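The Towel That Wouldn't Let Go

I've covered warehouse robots, farm robots and one very loud robot that stacks tires, and I have never been as tense as I was in February, watching an arm at Ferrand try to put down a towel.

Picking it up was easy! The towel is terry cloth, pale and greenish, and the arm pinches it and hoists it off the wood like it's been doing laundry for years. Letting go is where everything went sideways. On attempt 170 the software, which is called Jalau, reported the fingers open and the towel dropped. A loop of pile had snagged in a finger, so the arm swung off to its next job with the towel still hanging there, and swept a mug clean off the table.

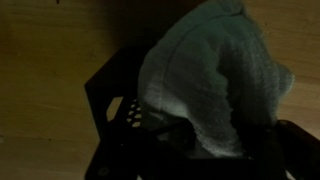 What the log said

Eugénie Lefèvre, who runs the tests, read me the log over coffee (mine went cold, I was hooked). Jalau decides a release has worked by looking at how far the fingers have moved. It never asks whether there's still any weight on them. With a block or a cup you'd get away with that forever. Cloth grabs back.

She went through all 782 releases on record and found 6 snags, most of them so brief that the towel fell free a moment later and the run got marked as a success. That bothered her way more than the mug did. "I can replace a mug," she told me. "I'd been trusting that column for months." 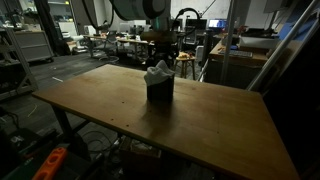
The fix is still being argued over. For now the arm waits 2 seconds after opening, checks the load at the wrist, and stops dead if anything feels heavier than it should. Nobody reaches in to pull cloth loose until the stop button is down, a rule that used to be more of a suggestion. Eugénie would also like smoother fingertips, and she's asked a shop in Hutport for a set. They hadn't arrived when I left, and she was back at her desk, going through the old runs again.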